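Subject: Re: [nalport-food] Breakfast counter at the Nerkier bakery
List: Nalport Food and Eating Out

On Thursday a list member wrote:

> Does anyone know what is going on with the Nerkier bakery? I walked by
> on the way to work and there was a sheet in the window saying the
> breakfast counter is moving to the old Domański deli. No date on it.
> I get a potato and egg roll there most mornings and would like to know
> if they are keeping it. Also, is the seating going away? The person at
> the register only said "later this summer."
>
> Someone on here said last month they were closing altogether. I hope
> that was wrong.

It was wrong. I asked at the bakery yesterday, and they were happy to talk, so I'll put down what I heard.

The bakery is staying where it is. Only the hot breakfast is moving, and it goes to the Domański storefront on the corner, which has been vacant since the deli closed. The reason is the oven. They bake bread until 6 and then have to use the same oven for the breakfast trays, and on weekends the two jobs run into each other. The deli still has its own range and hood, so they can cook there and leave the big oven for bread.

They want to open the new counter in July. The lease is signed. What's left is the health inspection and a new hand sink, and the sink has been on order for a while. I would not plan anything around it yet. 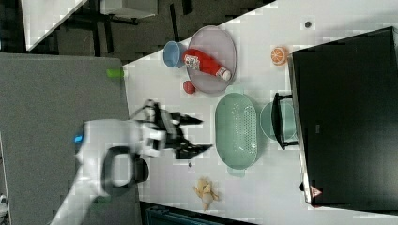
The potato and egg roll is staying. So is the oatmeal, and so is the plain cheese biscuit. The sausage gravy is going off the menu because it was the one thing they could never keep at the right thickness past the first hour. They may bring it back on Sundays only. I asked about the rye toast plate and they had not decided.

Prices are going up a little. The roll will be 8 dollars with coffee, which I think is fair for the size. Coffee by itself stays the same. They are dropping the punch card, but any card you have now will be honored through the end of the summer, at either door. If you have one in a drawer, go find it.

On seating, the news is mixed. The two window tables in the bakery are coming out to make room for bread racks. The deli side will have more room than the bakery ever did, with a long counter along the wall and tables in the back. There is one step at the front entrance. They said the side door is level and will be unlocked during breakfast hours, and I asked them to put a sign up saying so.

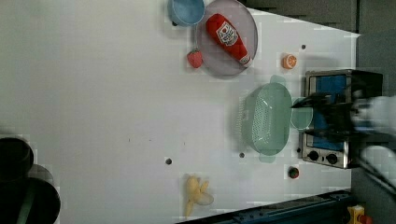 The other thing I asked about was dishes. Right now almost everything goes out in paper, even if you sit down, and several people on this list have complained about that. The new counter will have real plates and bowls, and they have been buying them secondhand, so don't expect a matched set. I have no problem with that. A light blue bowl with a darker blue rim, like the one at the top of the overhead picture, would suit the oatmeal fine. You will still get paper if you order to go, and they will fill your own cup if it is clean and has a lid.

As for the closing rumor, I think it came from the Nasdale market. Nerkier gave up its stall there in the spring, and the notice on the market page just said "Nerkier – closed" with nothing else. The stall is gone for good. They told me it took two people away from the shop on the busiest morning of the week and sold less than the front counter does. If you bought their seeded loaf at Nasdale, you can order it by phone the day before and pick it up at the shop.

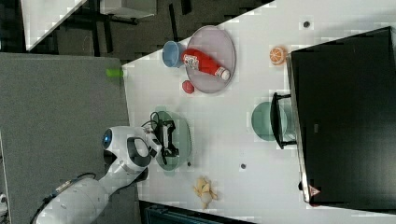 Hours at the new place will be 6 to 11 on weekdays, and one hour later on both ends on weekends. The bakery keeps its current hours. They are not taking phone orders for breakfast at first. They tried that two years ago and the rolls sat too long under the lamp.

They are also looking for a morning cook and someone for the register. If you know anybody, tell them to go in after 10, when the line is down, and ask for an application.

I still don't know about parking. The deli had four spaces behind the building, but the sign says they belong to the upstairs tenant. If anyone on the list rents over there, please write in. The lot across from the post office is free until 9 in any case.

I'll post again when I hear an opening date. If someone else gets it first, please change the subject line so people who skipped this thread will see it.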